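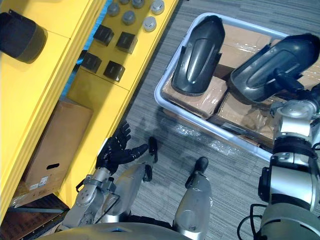
Silver caps and black blocks on the yellow shelving.

Print this thread | E-mail this thread

Viktória Vincze – Estura, the remaster. Worth it or no?

tapehiss_mo
Got the Estura remaster finally. Two listens, one on the speakers, one on headphones in bed. Not sure what I think. Vocals are way up front now. On the old one she sounds like she's at the far end of a church and you have to lean in, and now she's in the room with you. Nice on track 2. On the lullaby I kind of hate it?

Anybody else? Want to know before I give my old copy away to my sister.

ninthfloor
Do NOT give the old copy away. The remaster is louder, thats all it is. Lined up the first song on both and the quiet intro is nearly as loud as the chorus used to be. No build left. The whole point of that record was the build.

cellogrrl
Disagree with ninth. I played it for my students and they heard words they'd never caught, and some of them have had the old one for years. The harp is cleaner too. Yes it's louder. I turned it down.

ninthfloor
Turning it down doesn't bring the dynamics back. Come on.

cellogrrl
I know how dynamics work, thanks. I play in an orchestra. I'm saying on MY stereo the verses still drop under the chorus. Less than before, sure. Still there.

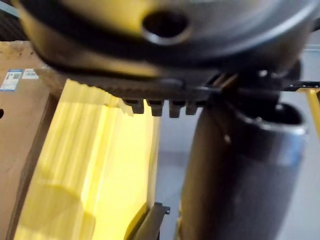

and the other thing, the old mix had that mud down low every time the frame drum came in. You couldn't hear the left hand of the piano at all. Now you can. For me that's worth a little lost quiet.

purl_and_bass
Who did it? My download didn't come with a booklet.

tapehiss_mo
Bienvenido Padilla. Same guy who mixed the live one from Purkon. Booklet says he worked from the original session files, so it's a remix as much as a remaster, they just put "remastered" on the front. Kinda bugs me. Different thing.

purl_and_bass
Oh that explains it!! I thought the backing voices on the lullaby were new. They're just not buried anymore.

oldreverb
Remix vs remaster matters a lot and labels have been sloppy about it forever. If he went back to the multitracks and pulled the hall sound off her voice, that's a new mix. Call it one. I'd have bought it either way but I'd have known what I was getting.

And the hall is half that album. She sang it in a real space, long tail on everything, and she phrases around the tail. Listen to how she waits before the second line in "Salt Road." She's waiting for the room. Take the room down and it's only a gap.

cellogrrl
ok the gap thing in Salt Road is a fair point. Went back and checked. It does sound odd now.

ninthfloor
Thank you

cellogrrl
one song

tapehiss_mo
lol. Ok so what about the extra tracks. There's 12 songs on the new one, the old one didn't have the two at the end. The a cappella one is gorgeous. The demo I could live without, you can hear somebody's chair.

halfstep_dan
The chair is the best part. Leave the chair alone.

Also fwiw I ordered the vinyl from Plokari and the vinyl does not sound like the download. Quieter, a lot more air. I think they cut it from a different master. Side two especially. So the people fighting about loudness may be fighting about two different records.

ninthfloor
Wait really? Mine is the CD. What does it say in the dead wax?

halfstep_dan
Can't read it, somebody has terrible handwriting. I'll get a lamp on it tonight.
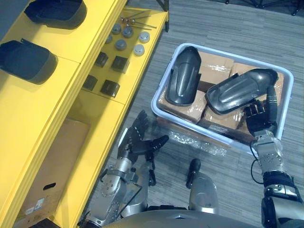

Ok back. Initials are BP, then something that might be a 2. So Padilla cut it or at least signed off on it. No help on whether it's a separate master. But I put the needle down on Salt Road and she waits and the room IS there. Not as long as the old CD. But there.

oldreverb
Then I'm buying the vinyl. Is it still in stock? I thought Plokari only pressed 100 with the blue label.

halfstep_dan
Blue label is gone, sold out in March. Plain black one is still up, 40 bucks plus shipping. Shipping hurt.

purl_and_bass
40 dollars for one record. I remember when I got her first three for that at the merch table and she signed all of them and asked me about my scarf. (I'd made the scarf.)

tapehiss_mo
Was that the Craddock show? I was at that one. Monitors died halfway through and she just sang without them, the fiddle player came and stood next to her so she could hear him.

purl_and_bass
YES. Craddock. Freezing in there. I've been trying to find a recording of that night ever since. If anybody has it, any quality, please message me.

ninthfloor
Back on topic. If the vinyl has the range then the CD could have had it too. That was a choice. Somebody decided CD people listen in the car and squashed it for them. I don't even own a car.

cellogrrl
Or she wanted it that way? It's her record. She says in the booklet she always thought the voice was too far back and she was too shy to say so at the time. I don't think we get to overrule her on that.

ninthfloor
She can want the voice up. Fine. Voice up is not the same as everything up.
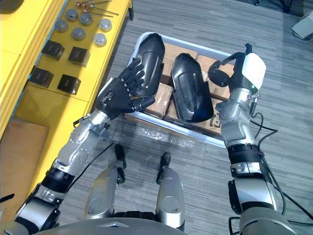 I'd pay again for a CD with the new balance and the old levels. Would be first in line. I'm not trying to be a jerk about it, this was the album that got me through nursing school and I know every breath on it.

oldreverb
Somebody should write and ask. Padilla answers email, he answered mine about the live album, took him a while but it was a long nice reply. I'll ask about the vinyl master and if a wider CD or download is even possible. No promises.

tapehiss_mo
Please do. I'm keeping both copies for now, sister can buy her own.

halfstep_dan
What did everyone think of the new cover? I miss the painting.

cellogrrl
painting was better. finally something we agree on I bet

ninthfloor
Painting was better.

oldreverb
Wrote to him. Will post when I hear.

Reader comments (3)

M. in Duluth: Found this while looking for lyrics to Salt Road. Is it "carry the lantern" or "bury the lantern" in the last verse? Old version I was sure it was bury. On the new one it's pretty clearly carry and I've been singing it wrong at open mic.

sopranolate: Carry. It's in the booklet. I like bury better too.

Greg T.: Streaming has the remaster only now, the old one dissapeared from my playlist. Hang on to your CDs people.

Contact the moderators | © April 2022, the posters own their posts | Back to top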